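Simulation notebook, Stodbridge lab
February, entry 16
Entered by Saimi Saarela. Present: Fuad Belay, Phyllis Horrocks.

Subject: Gripper closure fault in the Miltach grasping runs

The overnight batch was halted at 02:40 by the force watchdog. The batch was set for 700 episodes and stopped at episode 155. The log records commanded finger force rising to the software ceiling and remaining there for 11 seconds before the stop. The limit for a sustained ceiling event is two seconds, so the watchdog itself responded late, and this is entered as a second fault.

F. Belay replayed the episode from the saved state. The arm reached its pre-grasp pose without error. On closing, the left finger passed into the wire part of the object mesh and the solver began to push the two bodies apart. The controller read the resulting force as incomplete closure and continued to command inward travel.

The collision model for the wire parts was found to be a single thin hull, imported with the Huttunen asset set and not checked by us at intake. The same hull is used in the Mokgate scenes. Those scenes are withdrawn until they have been inspected.

Actions taken:
Batch suspended. Policy checkpoint from this run marked not for transfer to hardware.
Wire parts rebuilt as short capsules, contact margin increased.
Watchdog moved from the logging thread to the control loop. P. Horrocks to review the change before it is merged.
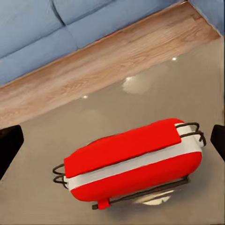
Why did the watchdog take so long to stop the run?
It shared a thread with the log writer, and the contact messages filled the write queue, so the force check waited its turn behind them.

H. Ladefoged has asked that no hardware trial be scheduled on the strength of the repaired mesh alone. A fault of this type on the real arm would load the finger mounts directly. The late stop is to be reproduced on the bench with the drives disabled, and the result entered under this heading.

Open: hull check on the remaining Huttunen assets, assigned to T. Saarela.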